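Reading time: 11 min

3. The Shelving Task and How the Students Approached It

3.1 Setting up the station

By July the students in the Tudeo stream had a working simulator and a great deal of confidence, and we felt (with some affection) that it was time for both to meet real furniture. The task we gave them sounds very modest when you say it aloud: find the books on the desk, pick them up, and put them away in the file organizer on the neighbouring table. Anyone who has tidied an office does this without a thought, and several students told us in their first journal entries that they expected to finish it well before the end of term.

We kept the station as ordinary as we could. The two tabletops differ in colour and in height, and they meet at an inside corner instead of along one straight edge, so a planner that assumes a single flat work surface will go wrong quite early on. We could have chosen matching tables, but we rather liked what the mismatch did for the discussions in our weekly meetings, and the teams came to speak of "the step" as though it were a member of the class. Figure 4 gives the starting arrangement, with the books stacked flat on the white desk and the organizer to their right. 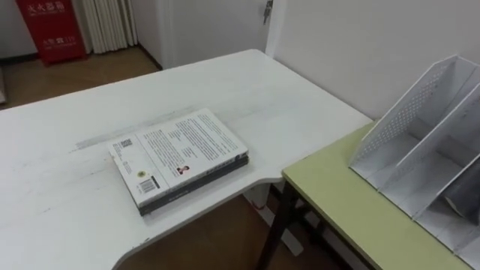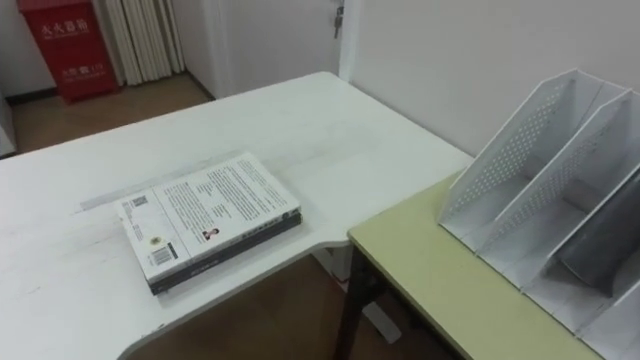
Figure 4. The book stack and the perforated organizer at the shelving station, in two views.

3.2 What the teams tried first

Students worked in two groups, which had named themselves Lomberg and Carroll long before we could suggest anything more descriptive. The Lomberg group began with perception and spent a good while teaching their detector that a stack is more than one object. Their early version was very fond of the pale cover on top and paid hardly any attention to the dark one beneath, so it would report a single book and stop there, quite satisfied. They labelled 174 images by hand over two evenings, with a fair bit of cheerful arguing about where one cover ended and the next began, and the retrained detector separated the two books in 133 of them.

The Carroll group came at it from the other end and started with the organizer. Their reasoning was that a book is easy enough to hold but hard to let go of neatly, and that sloping panels and open slots would punish any small error in the wrist angle. They wrote a placing routine in Tirden, the scripting layer we use in the course, and ran 79 placements in simulation before asking for time at the station. We were glad they did! Their journal from that stretch is the most careful piece of writing either group handed in, and we have drawn on it heavily in Section 4, where the two approaches are compared and the marking scheme is set out in full.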